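Home | Courses | Linen and Textile Care | Handouts | Contact

Handout 2: Folding terry and flat cloths
Smaranda Enache, August
17 comments

Terms. Pile: the loops standing out from the ground weave. Ground: the base fabric that holds the loops. Layer offset: the distance between two edges that should coincide after a fold.

Terry is lifted by a pinch of fabric, taken through the full thickness. A pinch through the loops alone pulls them and leaves snags.

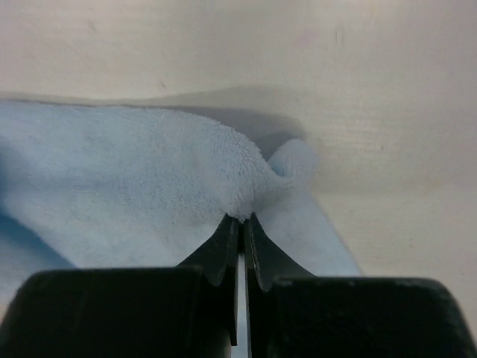 Pinch depth depends on pile height. Long loops compress before the ground is reached, so a shallow grip slips. Lift slowly, let the towel hang, and find two adjacent corners before laying it down. A crumpled towel is opened flat before any fold is attempted.

Flat cloths. Fold edge to edge, press from the fold outward, then turn and repeat. Check the offset on every side after the second fold. Steps between layers carry over into the stack and are corrected by reopening the last fold only.
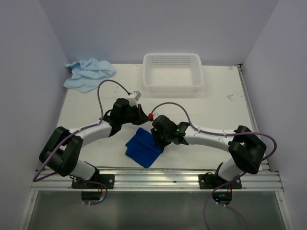

Basket loading. Place folded pieces with the closed edge toward the rim. Terry and flat cloths go in separate stacks. Crumpled pieces stay out until refolded.

Reading for Saturday: Gusley, ch. 2; Dimitrov, section on pile fabrics.

Shares 578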